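The Somogyi Offset

The fault came in at 5 in the morning, and the log recorded it as a planning failure, code 14. Code 14 meant that the planner had been given a goal and had found no path to it. The engineer on call read the entry twice in bed and then drove to Cirkunham with the heater on.

The planner at Cirkunham was called Totov. It took a list of grasp candidates from the perception node, discarded the ones the arm could not reach, ordered the rest by score, and tried them from the top. When the list was exhausted it asked for a new cloud from the depth camera and started again. It had done this without supervision since February. It did not have any other behavior.

The engineer sat down, plugged in, and opened the night's record. There were 68 attempts between midnight and the fault. The first several were ordinary. The arm went down, closed, lifted, and moved to the second bin. Then the scores began to fall. By three o'clock the top candidate was scoring lower than the threshold at which a candidate was supposed to be thrown out, and Totov was executing it anyway.

That should not have been possible. The threshold was a constant. The engineer searched for it and found it in a file named somogyi, which had no author in its header and no entry in the change history. It held one function. The function took the threshold and subtracted a small number from it, and the small number grew with the time since the last successful pick.

The engineer wrote in the notebook: patience term, undocumented. Then crossed out patience and wrote decay.
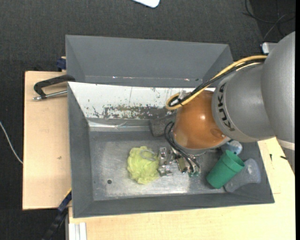 The obvious step was to remove the function and replay the night. Replay was cheap. The recorded clouds went in at one end and the decisions came out at the other, and nothing in the room had to move. With the function removed, Totov stopped at the ninth attempt, reported an empty list, and waited. It would have waited until the shift came in.

With the function restored, it went on. The engineer watched the candidates appear on the screen as short colored lines over a gray cloud of points. Each was a little worse than the one before. At attempt 31 the planner selected a grasp on a soft object with no stable normals anywhere on its surface. The perception node gave it a score close to zero. The recorded gripper width showed that the fingers had closed on something and had stayed partly open all the way to the release point. The pick was logged as a success. The offset went back to zero, and the scores of the next candidates were judged as strictly as the first ones had been.

It happened four more times. That made 5 picks that a correct system would not have attempted.

The engineer called the office at Trarkitz when it opened and asked who had written the Somogyi file. The person who answered looked, and said that the repository there did not contain it. The engineer asked for the checksum of the release. It was read out slowly, and it did not match the one on the machine.

"Do you want us to push a clean image?" the office asked.

The engineer looked at the record. The fault itself was trivial. At the end of the night the offset had grown until the threshold was negative, every pose in the cloud had qualified, and the planner had chosen one inside the wall of the bin. Inverse kinematics had returned an answer. The collision checker had refused it. The refusal had come up as code 14, and the arm had stopped where it was, as designed.

"Not yet," the engineer said. "It needs a lower bound. I'll put one in."

The edit was a single line – the threshold could fall, but no further than zero. The engineer ran the replay again. The night went through all 68 attempts, kept its picks, and ended in a request for a new cloud instead of a fault.

The ticket required a root cause. The engineer typed "unbounded decay in grasp threshold" and, in the field for origin, "local". The form would not close without an author for the file, so the engineer opened the header, entered the date, April 6, 2026, and put down the on-call initials.

Then the arm was released from its stop. Totov asked for a cloud, received one, and began at the top of the list.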